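Clean the Gripper Before You Retune It

Erkell's maintenance sheet for our kitchen unit calls for a wrist check every 2000 cycles. I think 700 is the right interval. 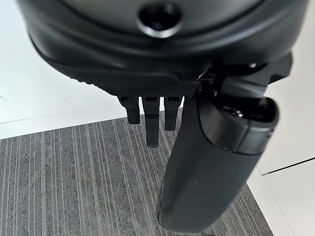

Fingers and knurled band from the wrist camera, over the carpet.

Lint is the main argument. It works into the slots at the finger mounts, and the grip then reads as a tuning fault.

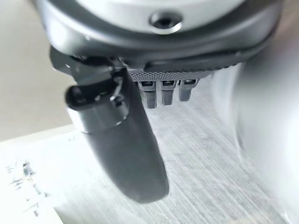

What the check should cover

Brush the knurled band, wipe the fingers, try each mount by hand. Darmawan Hidayat wants force calibration first. I disagree: calibrating on a dirty finger stores the error.

Finish with a plate held by the rim at the dish basket,

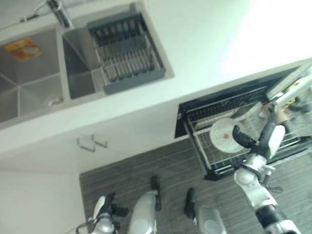 then repeat it 3 times before signing off.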